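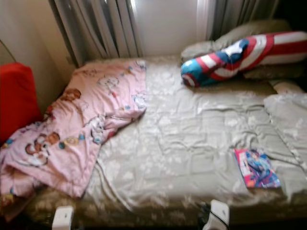
Kęstutis Krūmiņa wants the overnight buses back before school starts, and he told the Skindmont town council so on Friday. Parents who work the late shift at the Wurnside packing plant get home after their children are asleep, he said, and some now pay for a cab both ways.

The council cut the night route in June to save money. The last bus from Wurnside now leaves at 10:40 p.m., while the late shift ends at 11:30. A petition asking for the route to be restored has 265 signatures, most of them from the streets near Grabowska Park.

Skemus, the company that runs the buses, told the council it could bring back two trips a night on weekdays using drivers it already has. It did not give a price at the meeting. A written offer is due next week.

Council members were split. One said the route carried too few riders last winter to justify the cost. Another asked if the plant could pay part of the bill, as it did when the service began. The plant's manager did not attend, but sent a letter saying the company was open to a meeting.

Until a decision is made, riders with a monthly pass can ask for a partial refund at the Skindmont bus office on Mill Street. The office is open until 5 p.m. on weekdays. The council will take up the matter again at its next regular session, which is open to the public.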